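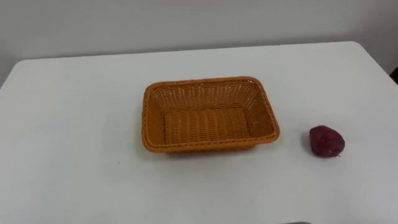
Stop buying the hand with the most fingers

November 1, 2020

Short one, I have a bench to get back to. Third email this month asking which hand wins, the Wostholm or the Zemell. Wrong question. Ask what it does with one small fruit and a basket.

Small, bumpy, tapered. Cheap to set up and meaner than any block test. Squeeze wrong and it rolls. Come in too low and you hit table. And the basket has a rim, so the arm has to lift properly, no lazy sliding.

We ran 80 tries per hand. Zemell dropped 5. Wostholm dropped 18, and that's the one with the nicer brochure. Same arm, same controller, same table hieght.
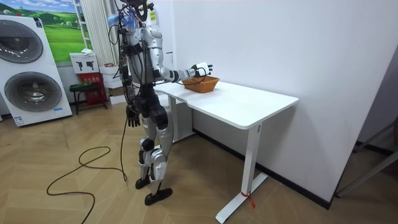

Photo: Owino bench notes / Cloncombe

Now cables. Nobody puts cables in the comparison chart and they should. A thin one trailing off the hand over a basket rim is a snag waiting to happen, and it costs you more than a slightly worse fingertip ever will. Same goes for the long loop on the floor once the legs start moving. I'd score cable routing before grip force. Seriously.

Cameras, same story. Head view is lovely until the hand gets in the way. Pale table on pale wall, not much edge to go on either. Get a fixed one off to the side. Spend the money there, not on teh sixth joint.

People will say 80 tries is nothing. Fine. The 32 we ran back in March were less than nothing and I still learned more than from the spec sheet. Run your own. Post the drops, not just the good takes.

More when the new controller shows up.

We use cookies to improve your visit. By continuing to browse you accept our cookie policy. Accept | Settings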